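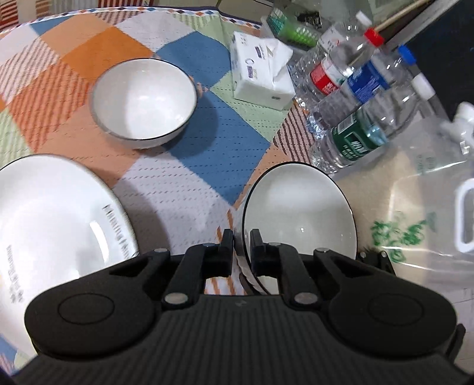 Table linen and rimmed plates: frequently asked questions

Answers apply to all Pluvley printed tablecloths and to the Baudry range of white plates with a black rim, unless stated otherwise. Last revised Apr 9, 2019.

Which size of cloth do I need?

Measure the length and width of the table top, then add twice the drop you want on each side. For everyday meals we recommend a drop of 10 cm. Larger drops catch on chair arms and on the knees of anyone sitting down.

My table has rounded edges. Will the cloth hang properly?

Yes, but the border will not follow the edge in a straight line. On a rounded edge the fabric droops in soft folds, more so at the corners. If you want the border to lie flat on the table top, order one size down and centre the cloth by its pattern.

Can I wash a block-printed design with other laundry?

Wash it alone the first time, at the temperature on the sewn label. After that it can go in with similar colours. Designs with orange or brown next to white should be taken out of the machine as soon as the cycle ends. Left in a damp heap, darker areas may mark lighter ones.

How do I iron it?

On the reverse, while slightly damp. Start in the middle and work outwards. Do not press along a fold, as the crease will show through the diagonal stripes for several washes.

Do the black rims on the plates wear off?

The rim colour lies under the glaze. It will not come off with normal washing up. Metal scourers scratch the glaze and dull the rim, and this is not covered by the guarantee.

Are the plates safe in a dishwasher?

Yes. Leave a gap between each plate and the next. Rims that touch during a cycle can chip.

How should I store plates of different sizes?

Flat, largest at the bottom, with no more than 10 in a stack. They may also be stood on edge in a rack, provided the rack supports the plate at two points on the lower rim. Do not lean an upright plate against a wall without a stop in front of it.

There are grey lines on the white surface. Is the glaze cracked?

Usually not. Grey lines are metal deposits left by cutlery. Rub them with a paste of bicarbonate of soda and water, then rinse. If a line can be felt with a fingernail, it is a scratch or a crack and the plate should be checked before further use.

What does a full set weigh?

A large plate weighs 835 g and a small one 193 g, packaging excluded. Allow for this when fitting shelves.

Can I buy a single replacement plate?

Yes, while the pattern is in production. Older plates were supplied by Wultura and have a slightly narrower rim. They can be used together, but the difference shows when they are stacked.

Who do I contact about a damaged delivery?

Write to Damilola Amadi in customer service with your order number and a photograph of the damage. Keep the packaging until you have had a reply.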